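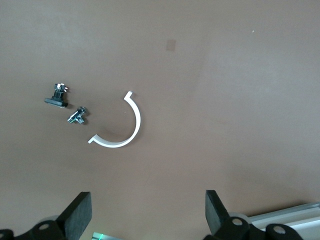
Speaker notes, student automation project, spring review. Version 3/8/26. Slot is 8 minutes, questions after.

Slide 1. Title. Give the project name, Clarkby, and the track we entered: small-part handling, two arms, one shared table. State up front that this is a progress talk. The graded run is in April.

Slide 2. The task. A set of small parts lies on the table. Some are electrical, some are plain plastic. The arms have to pick them up one at a time and put them where the task sheet says. Parts can start at any angle. Read the scoring line from the sheet word for word, then move on.

Slide 3. Hardware. Two arms, two-finger grippers, aluminum profile at the table edge. Each arm has its own camera near the gripper, plus one fixed view of the whole table. Do not go through the wiring here -- it is in the appendix if someone asks. 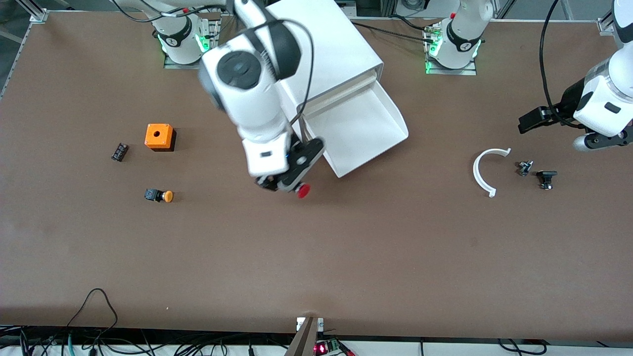
Slide 4. Who moves when. Both arms can reach the middle of the table, so the middle is treated as a shared zone with a lock. An arm requests the zone, enters, does its pick, and releases. The other arm holds position outside. The lock code is called Helen in the repo. Say the name once so the diagram makes sense.

Slide 5. Data. We have 800 demonstrations logged so far and want 4,000 before the April run. Explain that the count includes failed grasps, which are labeled and kept. Expect a question on this. The answer is that the failures are used to train the grasp check and are left out of the motion policy.

Slide 6. What goes wrong. Curved parts rotate when the fingers close off center. Small parts with pins give a poor grip unless the fingers line up with the body. Round caps slip if the approach is tilted. Show the plot of grasp error against approach angle and leave it up while talking. The y axis is in millimeters; the label is missing on the old version, so check that the new one is loaded.

Slide 7. Control timing. Gripper commands go out every 100 ms. Trotar, our scheduler, drops a command if the last one has not been acknowledged. This was slow at first because both arms shared one queue. They now have separate queues.

Slide 8. Next steps. Finish the recordings. Rerun calibration on the fixed camera. Port the Barbieri grasp check from the bench script to the main loop -- it still runs offline. Freeze the code one week before the graded run.

Backup slides: wiring, lock state diagram, full part list. If time runs short, skip slide 7 and go straight to next steps.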